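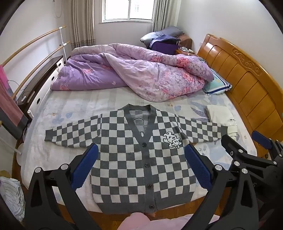
Quality and Reporting in Vehicle Production
Handout 2: Final inspection records

In the last lecture we spoke about how a car is approved before it leaves the factory. Today we look at the papers behind this approval, and at what happens when they are not correct.

Our case is Folten, a maker of small vans. In March an internal audit at its Unda plant compared the brake test sheets with the log of the test bench. For 338 vans the sheet showed a result, but the log had no test at that time. On 19 of these sheets the signature was of a person not yet qualified to sign.

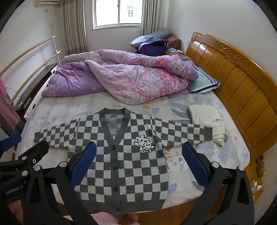

Checked cardigan with buttoned front, laid on a bed

Please keep two questions apart. Is the vehicle safe? Is the record true? A van can have good brakes and still have a false record — the company must report both matters separately.

The supplier Nonine delivered the brake parts and had its own records in order. We will use them for comparison.

For the seminar: read the Duangkaew case, sections 1 and 2, and write one page on who should be allowed to correct a test sheet after signing. Hand in by 20 December 2018.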